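Sim kitchen tips — Jakard robotics club

Quick list before the Wolano round in March. Mostly learned the hard way, sorry for typos.

Save the scene before you move anything. Every time. Casimiro lost 455 objects worth of layout last year and we still hear about it.

Cups first. A cup on its side is harder than an upright one, so practise both. Come in along the wall of the cup, not the mouth. Open the gripper wider than you think and slow down for the last bit.
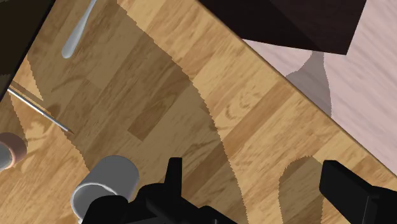
Same goes for mugs with handles — turn the wrist so a finger doesnt land on the handle. If it slips 3 times, stop and check the friction number. Someone probably reset it.

Thin stuff (spoons, knives): go for the handle, low and flat. Lower the arm in small steps or you'll jam the fingertips into the table.

Peppers and other lumpy veg. Grip round the middle, close slow. Hard squeeze = pepper on the floor. Turn shadows on while you line up, they help with judging height. Off again if the lab machines start crawling.

Clutter is fine, you need it. Big boxes block the view so try a second camera angle before you blame the code.

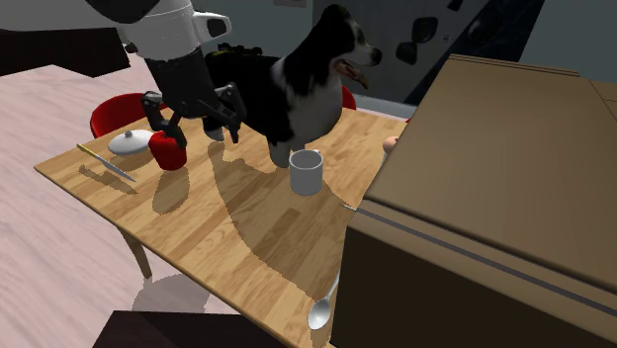 Gripper by the red pepper, dog at the table, big box on the right.

Runs are 15 minutes max. Write down your seed, write down teh gripper settings. Hadiza has the log sheet, Kayode has the spare logins. Lab closes at 6 so start your last run early.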